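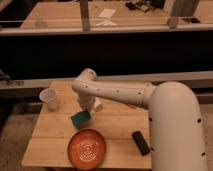

The owner of Preltard has been repairing and refinishing kitchen tables for nineteen years, first in a garage and now in a shop on Dow Street in Prinderberg. She agreed to talk to us on the condition that we leave her name out, as she already gets enough calls at dinnertime. Most of her work is on plain softwood tables that families eat at every day. A top made of several light planks laid side by side, with the seams showing between them, is what she gets asked about most. "People see a line between two boards and think the table is splitting," she said. "Usually it's just the joint. Run a fingernail over it. If the nail doesn't catch, leave it alone."

She does take in tables that really have split. Dry winter air is the usual cause, and she sees the most of them in February and March, after the heat has been on for months. The boards shrink across their width and hardly at all along their length. If the top has been screwed down tight to the frame, something has to give. "I had one last year where somebody had put in long screws every few inches. They meant well. It cracked in two places."

Her fix for that kind of table is simple. She takes the top off, glues what needs gluing, and puts it back with metal clips that let the wood slide a little. A job like that takes her two days, most of it waiting for glue. She charged $382 for the last one.

I asked when a table is not worth fixing. She thought about it for a while. "Money-wise, a lot of them aren't. You can buy a new one for what I charge. But people don't bring me a table over money. They did their homework on it or their dad built it." She has turned work away when the legs were too far gone with rot, usually on tables that spent years on a porch.

The shop finished 154 tables last year, up a little from the year before. She keeps a paper notebook with a line for every job going back to the garage, and the last number in it when I visited was 2232. The notebook lists the wood, the finish, what was wrong, and what she did. When a table comes back, she looks it up. "They come back with the same ring in the same spot. That's where he puts his coffee."

On finishes she has changed her mind over the years. She used to put polyurethane on everything. It wears well, but once it starts to peel the whole top has to be stripped. Now she uses a hardwax oil on most kitchen tables and tells the customer to expect to redo it every year or two. A worn patch can be sanded and oiled by itself in an afternoon. She still uses polyurethane for restaurants and for one day care.

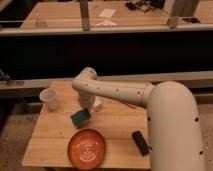 A reader wrote to the Kurier after its short piece on the shop in July that oil was a waste of time in a house with kids, and that hers had gone gray around the edges within a year. The owner had read the letter and didn't argue with it. "She's right that it can go gray. Water gets in when the oil wears off, and it wears off first where people's arms rest. If you're never going to oil it again, get the polyurethane. I tell people that when they come in."

For daily cleaning she recommends a damp cloth and a little dish soap, then a dry cloth. She doesn't like spray polish, which leaves silicone behind and makes a new finish bead up later. White rings from hot mugs are often in the finish only and may fade in a few weeks. Black rings mean water has reached iron, from a can or a nail, and those need oxalic acid. She would prefer that people let her do that part.

Sanding is where she sees the most damage done at home. Softwood is easy to dish out with a power sander, and the soft part of the grain goes faster than the hard part. She starts at 120 grit by hand with a block, goes along the boards, and stops at 180. "Don't go finer. The oil won't soak in right. And do the whole board, end to end, even if the stain is only in the middle of it."

She has one employee now and would like a second. Rent on Dow Street went up again in the spring, and the new dust collector cost $3915, which she paid off in September. She has looked at bigger spaces outside Prinderberg but doesn't want people to have to drive a table down the highway on a roof rack.

Her own kitchen table is a yard sale one with a burn mark near one end. She has been meaning to sand it out for years. Preltard is taking bookings for after the holidays, and she asks that anyone who wants a table back by Thanksgiving call this week.

October 24, 2023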